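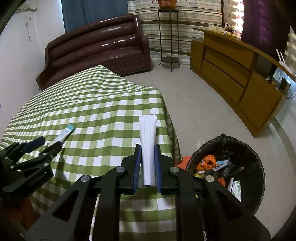 Penrose, 10/26/24

Quiet Saturday in the print room, so I'm catching up on the prayer-guide job before I forget what I did. The first proof of the Israel and the nations booklet came off the Zostix this morning and I like it a lot (the psalm on the cover finally has room to breathe!). Trouble is page 10 – the Hebrew line of Psalm 122 flipped to left-to-right again when I exported it. Same thing as last time. I set the paragraph direction by hand, re-exported, and checked it letter by letter against the printed Bible on the shelf. Good now, but please, whoever opens that file next, don't touch the style sheet.

Count for the mailing: 2,501 names on the list, 600 of those going to the Bindarar churches in bulk, the rest one by one. I'd still like the map redrawn, the labels over the Galilee are way too small for older eyes.

Drallar stock is down to two boxes. Ordered more, no delivery date yet. Fold test on Monday, and I want to try the heavier cover while the folder is set up anyway.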